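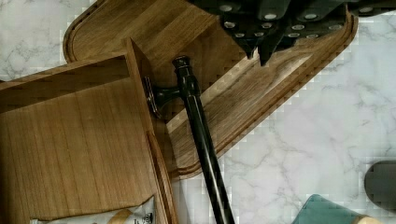 1/ Quitting my meal kit after a year, a thread

Canceled Wirneo on Thursday. Took six clicks and a "we'll miss you" page with a sad carrot on it. Some thoughts while I'm still mad

2/ First off the price. I signed up at the intro rate and just never looked again. Added it all up last night — $2,703. For two people! One of whom eats lunch at work

3/ The food was fine. Some of it was great, the lemon orzo one I'd make again tomorow. But every single recipe says 20 minutes and not one of them is. Who is zesting that fast

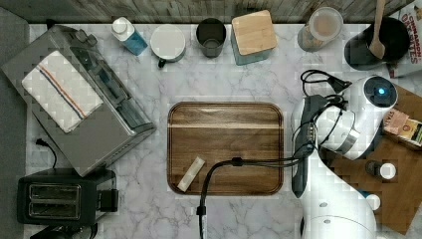 4/ also the tiny packets. One tablespoon of soy sauce in its own little pouch. Half a stick of butter in foil. I own soy sauce. I own butter

5/ Padmavathi Thevar (my old roommate, much better cook than me) told me to pick five dinners and just rotate them till I get bored. Three weeks in, not bored yet. Dal, tacos, fried rice, sheet pan sausage, eggs on whatever

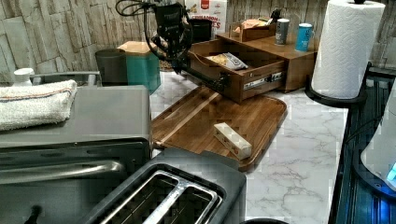 6/ groceries last month came to $328 and that's with the good coffee. Didn't change anything else. Still got takeout twice

7/ What I do miss — not having to think at 5:30. That's really what you pay for. If you've got a newborn or a brutal job, keep the box, no judgement from me

8/ Someone asked about Okitz. Tried it back in July, same deal, smaller portions, nicer recipe cards. Wouldn't go back to that one either

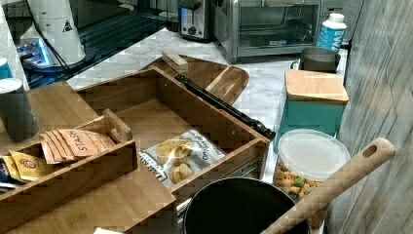
Chips drawer. Not one of the five dinners

9/ ok a few people want the dal so I'll type it up this weekend. It's mostly onions and patience. Mute me if you hate lentils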